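Painter's tape on a fresh gray wall: how long is too long?
Home Repair > Paint and Walls
10 replies

stollia_ed wrote:
I'm putting a two-tone finish in my workshop. The base is a slate gray eggshell, and the upper band will be a lighter gray once I settle on a color. I put blue tape up as a line two days after the base coat and then got pulled onto another job. The tape has been up for 10 days. Is it going to take paint with it when I pull?

marnie142 wrote:
What does the roll say? Most of the blue ones give a number of days on the inside of the core. If you're under it, you're fine.

stollia_ed wrote:
Core got thrown out. It's regular crepe tape, nothing special.

Dai wrote:
Two days is too soon for tape on eggshell. It feels dry, but it hasn't cured. I'd expect some lifting. Score the edge with a sharp knife first.

marnie142 wrote:
I don't agree about scoring. On drywall you end up cutting the paper face and then you have a line to fill. Warm it with a hair dryer on low and pull it back on itself, slowly.

Dai wrote:
I've scored plenty of lines and never had to fill one. New blade, light hand. The dryer softens the paint too if it's fresh.

wisavton wrote:
Is it straight? If not, it has to come off anyway and you may as well find out now.

stollia_ed wrote:
It is not straight. I set it by eye to try out the height and meant to redo it with a level. I've also got a block of pink foam in there for the insulation part of the job, and I may wrap it in 500 grit to knock down any ridge afterward. Is that too fine? 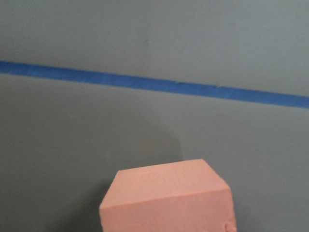 The other thing I wanted to ask is whether a nicked edge on the tape matters. There's a short stretch along the top where it's a bit ragged, and the new color is going on that side.

wisavton wrote:
Yes, it matters. Paint will follow every nick. Replace the whole run, don't patch it.

marnie142 wrote:
Same. And 500 is too fine for a ridge. Start at 220.

Dai wrote:
Agreed on the tape. Let the base sit until November if you can stand it.

stollia_ed wrote:
November is out, I need the bench back. I'll try the dryer on one end and go from there. Thanks all.
Edgars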